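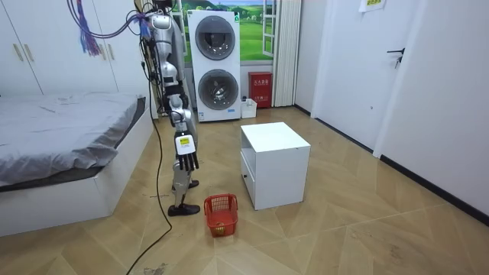 Cable strain and wrist dropouts on a standing humanoid
Forum: Maintenance and Integration > Legged and Humanoid

zumulden_tech
We run one humanoid in a mock bedroom cell at the Zumulden site. Wood floor, bed, wardrobe, stacked washer-dryer, bedside cabinet. The task is floor-level pickup into and out of a basket, so the hand spends most of its time low, below the hip.

Fault: the right wrist drops off the bus for 2 or 3 cycles, comes back, and the arm controller goes to hold. It happens when the torso pitches forward and the arm is nearly straight. It does not happen with the arm bent at the elbow, and I can't reproduce it with the torso locked upright. Firmware is current. The joint log shows a communication timeout with no overcurrent and no temperature flag.

External wiring leaves the upper body as an open bundle. The main tether goes down to the floor and across the boards to the supply. Where would you start?

kassab_mike
Start with the bundle. If it moves when the torso pitches, it is your first suspect. Power down, support the robot on the hoist, then put a meter across each conductor pair and flex the bundle by hand at the exit point. An intermittent open will show on a meter with a fast min/max hold. A slow bench meter will average it out and tell you the wire is good.

Also look at every unterminated end. Bare strands near a live connector should be cut back and capped before you power up again, whether or not they have anything to do with this fault.

Tirta Yusof
I would look at the wrist connector before the bundle. We had the same signature on two arms at Satton. The arm harness has a fixed length from shoulder to wrist, and with the elbow straight there is very little slack left. The connector body gets pulled slightly off axis and one contact opens. Torso pitch adds load because the arm swings and the hand hangs off the wrist.

Check:
Power off, arm hanging straight.
Remove the wrist cover.
Look at the gap between the connector shell and its seat. It should be even on all sides.
Bend the elbow to 90 degrees and look again. If the gap changes, the harness is too tight.

kassab_mike
That doesn't explain why it is fine with the torso locked. Straight arm plus locked torso should fail too if the harness is short.

Tirta Yusof
It was fine for us with the torso locked as well. Static pull was not enough. It needed the swing.

inetti_service
Both are plausible and both are quick to check, so do both. I'd add the tether. A cable lying loose across the floor pulls on the body every time the robot shifts its feet, and it will end up under a foot sooner or later. Ours is rated for 1,000 flex cycles at minimum bend radius, and people use that up without noticing. Run it behind the robot, put a strain relief loop at the waist, and leave enough length that the loop never goes tight at full forward pitch.

Sweep the floor too. Grit under a foot pad shows up as ankle noise and you end up chasing that as a second fault.

zumulden_tech
Wrist cover off this afternoon. The gap is uneven with the arm straight, and evens out with the elbow bent. Bundle metered clean on all pairs while flexing. Capped the loose ends anyway.

I moved the first harness clamp on the upper arm toward the elbow to give back some slack, reseated the connector and ran 200 pickup cycles with full torso pitch. No timeouts.

kassab_mike
200 is short for an intermittent. I'd want 1,000 before closing it. And moving the clamp takes the slack from somewhere, so check the shoulder side for rubbing at full raise.

zumulden_tech
Agreed on the count. The shoulder side has clearance at full raise, with light contact against the housing when the arm crosses the chest. The task doesn't use that pose, but I've put spiral wrap on it.

Tirta Yusof
Put a soft limit on that pose as well. The wrap wears through, and the next person to load a different task won't know about the clamp.

inetti_service
Mark the clamp position with paint pen and log it against the arm serial. If the arm gets swapped, the replacement will come with the clamp in the stock position.

zumulden_tech
Soft limit set, clamp marked. The tether is next. I have a waist bracket on order, and the long run starts once it is fitted.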